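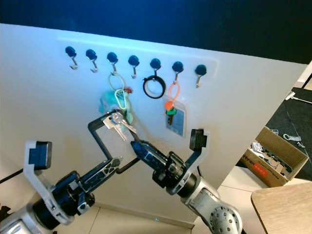

Key hooks, back office.

Kumsa Players' Group
Minutes of the monthly meeting, May 27, 2021

Fuad Tamiru in the chair. Quorum reached on the second count, after one member was found to be attending from the parking lot.

Minutes of the last meeting
Approved with one correction. The phrase "a spirited exchange" now reads "shouting."

Welcome bonuses
Fuad went through the terms at Eritz, the online casino most of us joined last fall. The bonus is $50 and has to be wagered 25 times before a cent of it can be withdrawn. He did the math on the whiteboard. There was a silence. Two members asked him to do it again in case it came out better.

Toment offers less money up front but lets you cash out the same day. Members agreed this was the better deal and admitted, on a show of hands, that most of them had taken the other one.

Slow withdrawals
A member has been waiting on $209 from Cuvent. Support has asked for his utility bill three times and complimented him on it once. Fuad will help him write a complaint that does not use the word "bandits."

Guide for new members
The draft guide to reading casino terms now stands at 910 words, 25 of them useful according to its own author. To be cut before October. The section on lucky socks was removed by vote. Its supporters asked that their objection be recorded, and it is.

Deposit limits
Everyone was reminded to set one. Raising it at two in the morning was held to be against the purpose.

Other business
The coffee fund is short again. Suggestions for doubling it were ruled out of order.

Next meeting: same room, same time, bring your own mug.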